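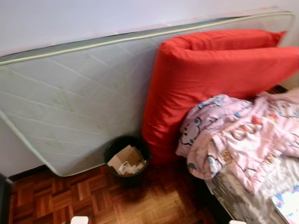
Grikivton: worth the shelf space?

Last updated: August

Another photobook about an empty highway. Drillach has printed 1,000 copies of Grikivton, 280 pages on the old road to Erside, and calls it "a map of forgetting." I'm not sold. Half the plates are guardrail.

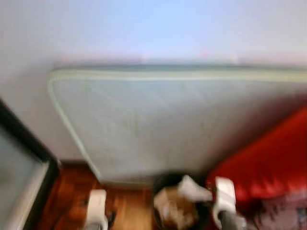 The essay claims the road makes ordinary things strange. Maybe, but so does any bare wall. Lean a quilted mattress against one, smudges and all, and you have most of chapter two. The gas station pictures near the end are better, and there are only six.

Comments

Ma: I liked the guardrails.

roadside_reader: 280 pages and no index?

Ma: There is one. It's under the back flap.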